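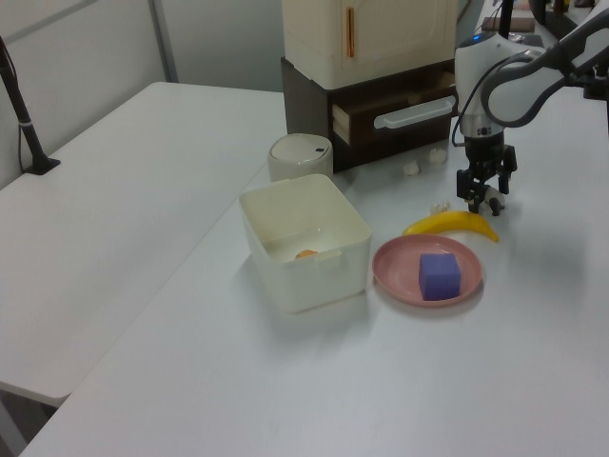

Teaching a robot to stop and ask where things go

Most robots that tidy a table are judged on whether they can pick something up. Duván Arango wanted to know what happens in the second before that, when the arm has to settle on an object and a place to put it.

His group's method, called Trorkel, came out of a run of failures two years ago. The team had trained an arm on a large set of recorded demonstrations and it worked well until the furniture moved. Shift a drawer by the width of a hand and the arm would carry a banana to the spot where the drawer used to be, open its fingers and carry on with the next item.

"It had learned the table by heart," Arango says. "We wanted it to look again."

Trorkel makes the arm look again at fixed points. Each job is split into short stretches, and at the end of every stretch the controller throws away its plan and builds a new one from the current camera views. It keeps only two things from before: the instruction it was given and a list of what it believes it has finished. If the new views disagree with the list, the views win.

The training set has 1,771 demonstrations, all done by people steering the arm by hand controls. Cempaka Setiawan ran most of those sessions and set the rules for them. The objects are ordinary kitchen and toy-box things: a plate, a sponge cube, a banana, a storage box, small figures. The drawer is sometimes open and sometimes shut. Operators were told to leave their mistakes in – a dropped sponge stays in the recording along with the second try.

Testing took place in March. The group ran 216 trials on layouts the controller had not been trained on, with the same set of instructions given to Trorkel and to the older controller. Trorkel finished more of them, and the gap was widest on jobs that used the drawer. It was also slower. Each new plan costs time, and on simple jobs such as moving a banana onto a plate, the older controller reached the end first nearly every time.

There is a second weak spot. A fixed camera to one side can't see to the bottom of a deep box, and a view from higher up loses whatever sits behind a tall cabinet. Trorkel combines the views, but when one shows an object and another doesn't, it has to pick which to trust. In 20 of the trials it picked wrong and went after something in the wrong place.
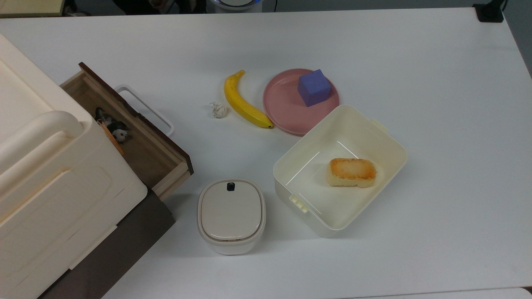
Gert Potgieter thinks the slower pace will put people off. He says that a warehouse would take a fast arm that fails now and then over a careful one, and that the group should learn when a new plan is needed instead of making one on a timer. Arango agrees with the last part. A version that replans only when the views change is being trained now, with 100 new demonstrations in which an operator moves the drawer halfway through the job.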